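Community > Skin and Hair > Laser Hair Removal

nirnard_k: Hello all. I had two sessions of laser on my lower legs at the Hernstead clinic. The hair comes back more slowly, but the skin is itchy for days. Is this normal? They offer me a package for 1000 and I must answer by Thursday.

caris30: Itching for a day or two was normal for me. For longer than that, I would ask them to lower the setting before you pay anything.

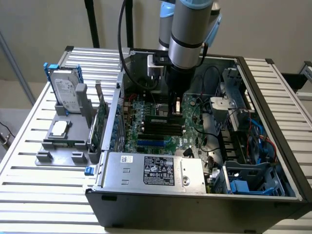 Open desktop computer tower

Shi: I do not agree with caris30. A lower setting can mean more sessions, and you pay for each one. My skin calmed down when I stopped using hot water after the treatment.

caris30: Hot water, yes. But her skin should come first — the hair can wait until March.

nirnard_k: Thank you both. I did take a hot shower the same evening, so maybe this is my mistake. Does shaving before the session also matter?

Shi: I shave the day before, never the same morning.

nirnard_k: Good, I will try this and ask for the price of one single session.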